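Ballalley Sewing and Mending Room
Progress report to the Provano Fund, to the end of June

Dear Rajitha,

Thank you for your patience while we pulled this together, and thank you again for the kind note you sent after your visit, which went up on the board by the kettle and is still there. You asked for a plain account of how the grant has been spent and what has come of it, so I will try to give you that without wandering off too far, although you know me by now.

When we wrote to you in the winter we had a room, a long table and a good deal of goodwill. We asked for help with machines, teaching hours and materials, in that order. The machines came first. We bought reconditioned ones on Ajith Fernandes's advice and I am glad we listened to him, as I had my eye on something much fancier with far too many stitches on it. They are heavy old things and they go through denim happily. One needed a new foot pedal in its second week and Ajith fitted it himself over a lunchtime.

Teaching has been the biggest success by a long way. Jonalyn Mangubat takes the beginners on Saturday mornings and Shahnaz Munasinghe has the evening group, who are mostly people coming straight from work and who arrive hungry (we have started putting out toast). We planned for 40 learners over the whole period and reached that number before Easter, so there is now a waiting list for the beginners. The first project is always a drawstring bag. After that people bring in whatever is sitting in the cupboard at home with a broken zip, and I think this is where they really begin to enjoy themselves. 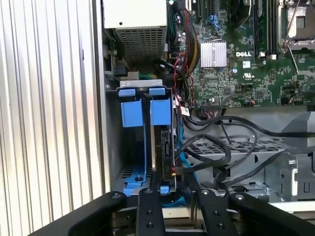
The evening group has gone in a direction we didn't expect. Several of them wanted to learn proper alterations, taking in jackets and turning up lined trousers, and Shahnaz has very kindly rewritten her whole plan to suit. Two of her learners have begun taking in small paid jobs from neighbours. We would love to see more of this, and I have put a little about it under next steps.

On money, the materials budget of £1000 has been spent, mainly on thread, needles, interfacing and calico for practice pieces. Okodik Fabrics let us have their roll ends for the price of collecting them, and that stretched things beautifully. Teaching hours are on budget. We have £600 left in the line for machine servicing and would like to ask whether part of it could go towards a decent steam iron and a second ironing board, because the queue for pressing on a Saturday has become quite a social occasion and not much gets pressed.

Not everything has gone well. The daytime drop-in for parents was very quiet, and after trying it at two different times we stopped it at half term. I think we chose the wrong part of the day, and we ought to have asked at the school gate before we printed the leaflets. The lighting at the far end of the table is also still poor for dark fabrics. Ajith has priced some clip-on lamps.

Next steps, then. We hope to open a second beginners' class in the autumn, with Jonalyn teaching and one of last term's learners helping her. Shahnaz would like to run a short course on pricing and looking after customers for those who want to earn a bit from their sewing. I will send costs for both as soon as I have them, along with the attendance sheets, which I am still typing up from Jonalyn's handwriting.

Do come again when you can. The beginners are making aprons next and would be delighted to show you.

With warmest wishes,
Debashish Matubbar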